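The Bandutcombe Learning Center opened its shared study rooms in February, after a renovation that took most of the previous year. Regula Plattner, who manages the rooms, met with the members' bulletin to discuss how they are used and what the center asks of the people who book them.

According to Plattner, the decision to keep the furnishings simple was made early. "We had a plan for built-in sockets and a docking station at every seat," she said. "The estimate from Vorik was reasonable, but the building's wiring would have had to be replaced on two floors. We chose ordinary desks and good power strips."

The center now has 268 registered users. Plattner said that the question she hears most often concerns charging, and that it has shaped the house rules more than noise or food. Members are asked to bring their own cables, to keep them on the desk, and to unplug them when they leave. 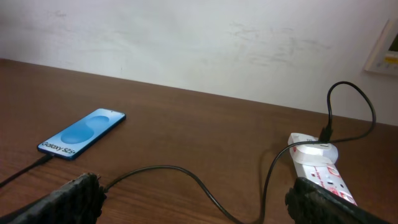 MEMBER SERVICES | Rooms and Equipment

A phone on its charger and a power strip on the same desktop are a familiar arrangement at the center, and Plattner considers it acceptable. "A strip on the desk is easy to reach and easy to check," she said. "When it was on the floor, people kicked it, and chairs rolled over the cords. I had two replaced in the first month."

Asked about the condition of the walls, Plattner acknowledged that scuff marks and smudges have been a subject of complaint. The off-white paint was selected for light. "It shows everything," she said. "Bags, chair backs, hands. We received a quote to repaint the Bassey wing and have put it off until next year. I would prefer to spend the money on desk lamps."

Members may reserve a desk for up to 200 minutes at a time. Longer bookings are available in the Liltov Room by written request. Phones must be set to silent, including while charging, and calls are taken in the corridor.

Plattner does not expect the rules to change soon. "People forget their chargers more than anything else," she said. "We keep them at the front desk for two weeks. Please come and ask."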